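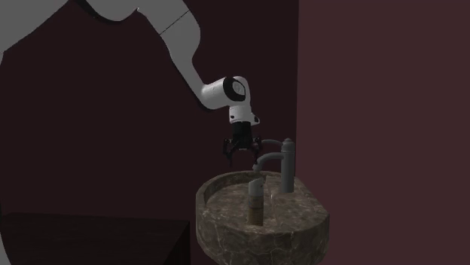 Rum by the barrel: Capucine Tanguy on Hoarau, salt air and why she won't add sugar

Capucine Tanguy is late, then she's early for the next thing, so we get going before the coffee comes. She has run the blending side at Hoarau for 13 years. Small rum house, one still, a warehouse close enough to the water that the hinges rust. She's in town for a tasting and has a train to catch.

First question, the obvious one. Why cane juice and not molasses?

"Because it's what grew next to us," she says. "My first boss bought cane from the farm across the road. You cut it, you press it the same day, you ferment it. If you wait it goes sour on you, and not the good kind of sour."

She likes a long ferment. Longer than most of the neighbors. Eight days when the weather is mild, less when it's hot. The wash gets funky, a bit like overripe banana with olive brine – her words – and a lot of that comes through the still.

"People smell the new spirit and pull a face. Fine. I pulled a face too. Come back after it's been in wood."

The wood is where she gets talkative. Hoarau fills used bourbon barrels mostly, plus some old wine casks she got through a broker and is still not sure about. Two of them were great. One tasted like wet cardboard and went for cleaning the drains.

"I cried a little," she says. "Then I bought more casks. So what does that tell you."

The new bottling is called Plelora. Bottled at 50 percent, no coloring, no sugar. It's a blend of three ages and she won't say which, though she does say the oldest part is a small part. I tried it at room temperature out of the wrong glass and thought it was very good: green cane up front, then lime peel, black pepper, something salty on the way out. A splash of water opened it up. More than a splash killed it.

On sugar she doesn't budge. Plenty of rums get sweetened before bottling and plenty of drinkers like them that way. She has no problem with the drinkers.

"Drink what you like, put it on pancakes. I just want the label to say it. If I buy jam I can read how much sugar is in there."

There are 4000 bottles of Plelora and that's the lot until the next batch is ready. When is that? She shrugs. Last April she thought she had it, went back a week later, and changed her mind. The blend had gone flat, she says, all oak and no fruit. It went back to rest.

We talk about Bevamska for a bit, the importer that took Hoarau on when nobody else was picking up the phone. They wanted a sweeter, darker rum for the holidays. She sent them a sample of what she already made, with a note that said no thank you. They ordered it anyway. She still has the order form somewhere in a draw.

Does she drink rum at home?

"Beer. Cold beer. And on Sunday a small rum with my mother, who puts an ice cube in it and dares me to say something."

And cocktails? A daiquiri, yes, very short, hardly any syrup. She would rather people didn't put Plelora in a cola, but if they've paid for it, they've paid for it.

Next up is a single cask, picked with the bar at Fonden, where she was pouring later the same evening. Darker, drier, a lot of tobacco according to her. Not tasted yet. She looks at the clock, finishes my coffee insted of hers and starts putting her coat on.

"Tell them to leave it in the glass ten minutes," she says from the door. "They never do."

Plelora is out now, through Bevamska.

Related

Cane juice or molasses: a short guide
What bottling strength does to flavor
Three daiquiris, one bottle
A night at the bar: Fonden
How to store an open bottle of rum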